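Minutes, Molleck tenants' meeting, 4th March

Sun-ja Um in the chair. Minutes of the November meeting were passed with one change: the heating was "looked at" by the landlord, and the word "fixed" comes out.

**Shared kitchen worktop**

Pavo have quoted for new maple tops in the shared kitchen. Their letter says the wood will last "a lifetime with minimal care." Sun-ja asked whose lifetime, and what minimal means. The letter doesn't say. The second floor pointed out that the present tops came with much the same promise and were stained inside a year.

Lasel quoted for laminate at a lower price, but left out fitting and removal of the old tops. Until those are added, the two quotes can't be compared. A motion to pick Lasel "on price" was withdrawn.
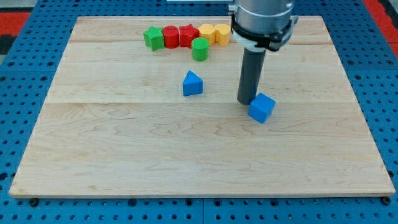 *Photo: S. Um*

The pale finish on maple was liked by most present – less so by those who cook with turmeric. It was asked if the seams between planks would open up next to the sink. Pavo to be asked in writing, and to reply in writing.

**Laundry charges**

The new card system was meant to save each household $5 a month. Yoon, who supply it, sent a one-page summary with no bills attached. The meeting did not accept the summary. Sun-ja will ask for the bills themselves, going back to November.

**Bike storage**

The landlord offers 3 extra racks at a one-off cost of $144 each. Two households are in favor. The rest want to know why the racks promised last time never came. Held over.

**Any other business**

The hall light is still on a timer that goes off before anyone reaches the top floor. The landlord says it has been tested. The top floor says it has not been tested by anyone with shopping.

A request for $100 toward a summer cookout was agreed – receipts to be handed in this time.

**Actions**

- Sun-ja: write to Pavo, Lasel and Yoon
- Second floor: measure the worktops again, as the two quotes give different lengths
- Landlord: hall timer, bike racks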